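Letting with a clear conscience: what your property advert says when you're not looking

Hello again, and welcome to the October round-up. I promised last month that I would get to the subject of advertising, and several of you have written in to hold me to it, so I have made a large pot of tea and cleared the afternoon. It is a bit of a long one. If you only have five minutes before the school run, skip to the part about wording near the end and come back to the rest when the house is quiet.

The question that set me off came from a reader called Gervásio Quintana, who lets out two flats above a bakery and looks after them both himself. He had advertised the smaller one and described it as "ideal for a young professional couple". He meant it kindly. It is a compact place, up a steep flight of stairs, and he was trying to save people a wasted journey. A woman in her sixties rang him up and asked, quite politely, whether she was allowed to come and look at it. He said of course she was, and she did come, and they got on very well, but the phone call bothered him for days afterwards and he wanted to know whether he had done something wrong.

I have thought about his letter a good deal. I don't believe Gervásio would turn anyone away on account of their age, and I told him so. But she had read the advert and come away thinking it might not be meant for her, and she was brave enough to ring. We have no way of knowing who read the same line and simply moved on to the next listing. That is the trouble with an advert. It does its talking while you are out, and you never hear the other half of the conversation.

So, what should go in? My old rule, which I had from my first manager when I was a very green lettings assistant, is to describe the home and leave the tenant to describe themselves. Tell people about the stairs. Say how many there are and whether there's a handrail. Tell them there is a bakery underneath and that the ovens go on at 4 in the morning. Someone who loves the smell of bread and sleeps like a log will be delighted, somebody else will give it a miss, and both of them have made up their own minds with the facts in front of them.

The same goes for families. I still see "would suit quiet people, no children" dropped into the last line as though it were a remark about the parking. If the garden has a deep pond, say so, and say whether it's fenced. If the second bedroom will only take a single bed, give the measurements. Parents are very good at working out what will do for their own children, a great deal better than we are at guessing on their behalf.

And then we come to benefits, which I know is a sore point with some of you, as my postbag tells me every time I so much as mention it. A flat refusal in an advert shuts the door on people before you know a single thing about them, and it can land you in real trouble besides. You are perfectly entitled to check that the rent can be paid. Ask everybody the same questions in the same order, write the answers down, and judge each application on what it says. If you aren't sure where the law stands in your part of the country, please do ring a proper adviser before you publish, and don't rely on me or on a chap in a forum.

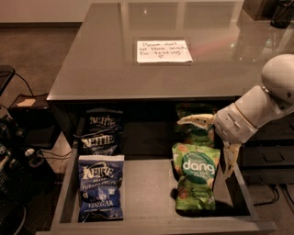 By Mercy Were
Lettings and Landlords

Now for the part that is newer to most of us, me included. It used to be that you put a card in the newsagent's window and anybody walking past could read it. These days a good many of us pay to have our adverts shown to people online, and the form asks who we would like to see it. An age range, a few interests, how far from the town centre they live. It looks so harmless, doesn't it? You tick a couple of boxes to save a bit of money and carry on with your day.

Iona Pollock, who manages a small block on the Brarkum estate, was good enough to let me sit beside her while she went back through an advert she had run in the spring. The wording was lovely. There wasn't a syllable in it that I would have changed. But on the settings page she had asked for the advert to go to people between 23 and 30, having been told by somebody or other that they were the ones who moved house most often. It had been shown 2,000 times, and as far as the settings went, a person of 45 had no chance of seeing it at all. Iona went rather quiet and then said a word I shan't print in a family newsletter.

She ran it again with the age box left wide open. The second advert brought in 508 visits to the listing page, which was plenty, and she had a good spread of people at the viewings. The flat went to a retired bus driver and his sister, who had been looking in the area since before Easter.

I'm not telling you this to make anybody feel guilty. Iona was happy for me to use her name because she suspects there are dozens of us who have done exactly the same thing without a moment's thought. If you pay for adverts online, go and look at yours this week. Find the page with the audience on it (it is sometimes tucked away behind a button marked "more" or "advanced", which is very annoying) and read it slowly. Age and sex should be left open. Be careful with interests too, as a few of them are really another way of picking out a religion or a nationality or people with young children. Postcodes can do the same job. Keeping to a sensible travelling distance is one thing, but carving out three particular streets is quite another, and you may find it very hard to explain afterwards.

If an agent does the advertising for you, ask them for a copy of the settings along with the wording. Alper Kılıçarslan at Cordeiro Lettings tells me that hardly any of his landlords have ever asked, and that he would be glad if they did. He now sends a one-page sheet with every new instruction, setting out where the advert will appear and who it will be shown to, and the landlord signs it. I thought that was a very sound idea and have pinched it for my own two properties.

Keep the paperwork, as well. A copy of the advert as it ran, a copy of the settings, the list of who enquired and when, and a line or two on why you chose the tenant you chose. It needn't be grand. Mine lives in a shoebox folder with a rubber band round it. If a question ever does come up, a year later, when you have forgotten every name, you will be so thankful you kept it.

For those of you who skipped ahead, a few wordings to swap:

"Perfect for young professionals" could become "ten minutes' walk from the station, with space for a desk in the bedroom".

"Suit active person" could become "second floor, no lift, 30 steps from the street door".

"Ideal family home" could become "three bedrooms, enclosed garden, primary school at the end of the road".

"Mature tenant preferred" is best taken out altogether.

One last thing on this, and then I really will let you go. Ronaldo Caldeira wrote to ask whether any of it applies when you're letting a room in your own home. The rules can be different where you share a kitchen or a bathroom with the person, and they vary from place to place, so that is another one for a proper adviser. I would still say be kind in the advert. You can be truthful about how you live (the early nights, the two cats, the radio on at breakfast) without listing the sorts of people you don't care for.

Next month I shall be writing about inventories and how to word the bit about carpets, which has caused more falling-out among our readers than anything else I can think of. If you have a story about a carpet, good or bad, do send it in before the end of the month. Short ones are very welcome, and so are long ones, as you will have gathered by now.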